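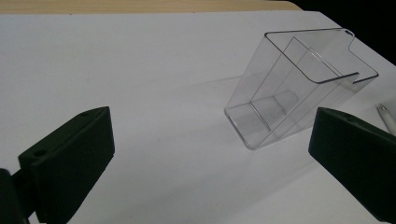 Budgeting for a first cell, are handheld grippers a real line item or a way to spend money twice?

benchcost_ed
26 July 2023

We pack small clear plastic goods. Trays, open boxes with dividers, little desk organizers, pens and other stationery that go in them. Six people on the line. Management wants a robot arm next fiscal year and I have been told to write the equipment plan, which I have never done for anything smarter than a case sealer.

Two quotes so far. Dornby wants to sell us the arm first and sort out the tooling later. Hakeo says to start with a pair of handheld grippers, have our own people do the job with them for a while and record it, then decide on the arm. Their kit is 1865 per pair before cables and mounts. My gut says the second one is a vendor finding a way to bill me before there is a robot in the building. Somebody talk me into it or out of it.

palletjack77

Out of it. I have sat through that pitch. You pay for the grippers, then you pay your own people to work slower than they would with bare hands, then you pay someone to go through the recordings. Then the arm costs the same as it did before. Ask them what the refund is if the arm never gets bought. I asked and got a very long email that did not contain a number.

mezzanine_kay

I disagree, partly. We did a version of this with Costigan parts and it saved us from buying the wrong fingers. We had picked jaws off a spec sheet by opening width. Opening width was fine. What wasn't fine was that the faces were flat and hard and our parts are thin walled, so anyone squeezing could feel the wall bow. You learn that in an afternoon with the thing in your hand. On an arm you learn it after the integrator has gone home.

But I would never pay for 800 recorded runs before anyone has shown me the first 20 are usable. That's where the money goes. Get it in writing that you can stop.

palletjack77

You could have learned the same thing with a set of printed fingers on a cheap clamp.

mezzanine_kay

For the squeeze, sure. Not for getting at a divider from above while the other hand steadies the box.

benchcost_ed

OK that's useful and it's the part I'm stuck on. One hand or two? The clear boxes are light and they slide if you push on one side. If it takes a hand to hold the box and a hand to place the pen, then I am pricing two arms, and the budget I was given is for one. With a pair of grippers I could at least find out if one of my people can do it with the other hand behind their back.

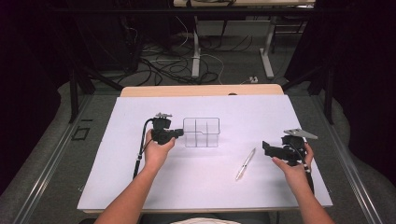
The other thing I would want to know before signing is whether clear plastic is a problem for the camera side. On a white surface I can barely see the edges of our boxes myself, you get a thin gray outline and a bit of shadow. Dornby told me "the vision handles it." Hakeo told me "we would need to test." I trust the second answer more, and I don't like that, because it comes with an invoice.

drotley_user

Clear on white is asking for trouble. We run a Drotley vision package and the salesman brought his own sample parts to the demo. Every one of them was blue. Make them use your parts on your table under your lights. If they won't, there is your answer.

Also budget for the boring stuff. Our cable management, power and a decent table came to more than the first gripper. No one quoted it because no one sells it.

palletjack77

This is the first post here I fully agree with.

thirdshift_mo

Has anyone asked whether a fixture would do it? A 118 dollar nest that holds the box still and you're back to one arm. You can machine a cheap one or just print it. I get nervous when the plan jumps to two arms because a box slides.

benchcost_ed

We have five box sizes and they change with the season, so it's a nest per size plus changeover. Still a lot cheaper than an arm. It's going in the plan as option B, thank you.

mezzanine_kay

Put it as option A. Then run the gripper trial with the nest and without it and compare. If they won't let you rent a pair for July and August, then I'm with palletjack.

benchcost_ed

Asked. Hakeo will rent but the rental is nearly half the purchase price, and it doesn't count toward buying. So I'm back to not trusting anybody. I'm going to write it up with the nest first, a short paid trial with a stop clause second, and the arm as a number with a question mark beside it. My boss will hate the question mark.

Comments (4)

quietforklift: The rental not counting toward purchase is the red flag for me. Push on that, they moved on it for us.

labelmaker9: We skipped the trial and bought the arm. It's fine. It does one box size.

rubbermallet: What did you put down for training time? I never see that in these threads.

benchcost_ed: Two weeks of one person's wages, and I already think it's low.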